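Frequently Asked Questions

Hi, I'm Corina Rüegg and I run the Skunia lending shelf, where you can borrow board games, puzzles and the odd croquet set. I get the same emails a lot (I love them, keep them coming!), so I finally typed up my replies.

How do I join?
Come by, fill in the green card and pick something. Membership is free until May, and after that it's 12 dollars a year. Kids go on a parent's card.

How many games can I take home?
Two at a time. If you're hosting a big family thing, write to me first and I'll probably say yes to more, especially if you promise to bring back the expansions in the right boxes!

How long can I keep them?
Three weeks. You can renew by email unless another member has asked for it. Brindano always has a waiting list, so please don't sit on that one – I've been trying to get it home to my own kitchen table all summer.

What if a piece is missing?
Tell me! I'm not going to be mad. I keep a big stash of spare pawns, dice and little cubes from games that fell apart years ago, and most of the time I can find something close enough. Cards are harder. If it's a card, check the couch first, then under the couch, then the dog.

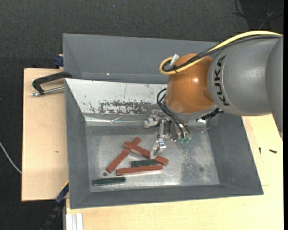
Puzzles are a bit different, as I can't replace a piece of sky. I write the gap on the lid and lend it out anyway, and people who hate that can skip those boxes.

Do you take donations?
Yes please, as long as the rules are in there. I have more than 86 games right now and I still have room. What I can't take is anything that smells of basement (sorry, I tried airing one out on the porch and it did not work).

Can you teach us a game?
I'd love to. The next open table is Saturday, September 13, 2025, starting after lunch. We'll be learning Teneren, which looks scary on the box and takes ten minutes to explain. Bring a snack that isn't greasy.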